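Wastwood storage room, bin and bench inspection
Done 03/07/2023, early shift. Form 8, metal bins and contents.

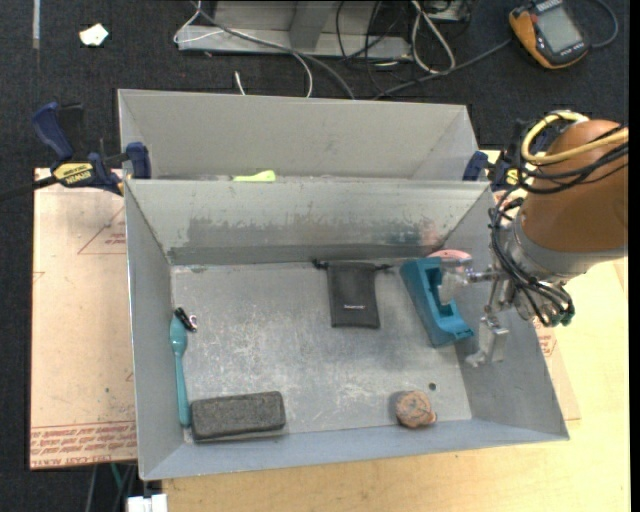 Villanueva asks whether the scratched floors mean the bins should come off the tables altogether, or whether scuffs can go down as cosmetic now. Cosmetic is fine if a fingertip (gloved!) runs over it and nothing catches. Anything that catches, tag it and it goes to Clokar for a rub back.

1. Rims and edges
Gloves on before you touch. Run the full rim, corners too.
Comment: thin rims on these. Front bin OK. Bin behind it OK, one corner to recheck in November.

2. Floor of bin
Scratches, scuffs, rust, holes.
Comment: front bin floor well worn, pale scuffs and streaks. No snag. Small round hole low on the right, leave it, but no pins or loose staples in this bin please. They'll end up on the carpet.

3. Walls, stains
Comment: dark patch on the back wall of the front one, wide, ragged edges. Bit of blue and a faint reddish mark near the right end. Wipe with the mild stuff first, then look again. If the red comes off on the cloth write down "rust, query" and dont put fabric back against it.

4. Contents, sharps
Tape dispenser (the teal-blue one): check the cutting edge before anyone reaches in. Store it where you can see it.
Comment: checked, no chips. Fine.

5. Contents, cords and clips
Drawstring pouch, black. Knot holding? Frayed ends?
Comment: knot OK. Pouch should sit clear of the dispenser, cords tucked in.
Small black clip with the metal loop: spring and loop both.
Comment: OK. Easy to miss next to the spoon, look for it.

6. Contents, plastic and felt
Teal spoon, cracks along the handle.
Comment: none. Not for food, has been in a bin with everything else.
Grey felty block: shake out over the rubbish, not over the bin.
Comment: dusty. Done.

7. Loading
Max 15 kg per bin, label to say so.
Comment: label order is with Usberg, 19 of them. Chase.

8. Table and floor
Bins fully on the tabletop, no overhang. Carpet under and past the table clear, nothing to trip on.
Comment: table steady. Carpet needs a vacum, grit shows up on the dark colour.

Result: pass with comments. Outstanding are items 1 (corner), 3 (wipe and relook) and 7 (labels). Job no. 79, put it on the tag as well as the sheet.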